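Fisheye SLAM losing track over plain white tables

losel_dev
Posted February 5, 2018
Running visual-inertial odometry on the wrist camera of a hand-held gripper. Fine on the shelves, but over a glossy white tabletop the pose drifts more than 50 mm. Last run had 907 frames and lost track at 479. Any ideas?

T_Salinas
Mask the gripper fingers. They don't move relative to the lens, so they drag your estimate toward zero motion.

losel_dev
Already masked.

gorecki_b
Then raise the feature cap to 1000 and lower the corner threshold.

T_Salinas
Disagree. You'll just get more corners on glare. I'd stick printed tags on the table.

gorecki_b
Tags are a pain if you move rooms a lot. The ceiling lights are high contrast and they stay put.

losel_dev
Two views from our room, original lens, no undistortion:
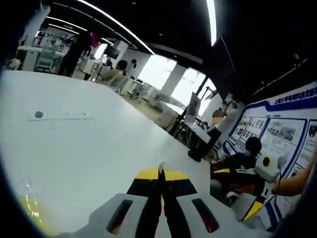
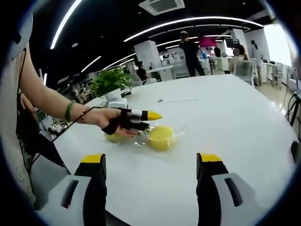
I'd rather not use tags if I can help it. People walk past all day, so I'm also thinking of masking them before matching. Has anyone tried that without wrecking the frame rate?

Tiina E
Yes, at half resolution. Check your IMU time offset first though – ours was the real culprit.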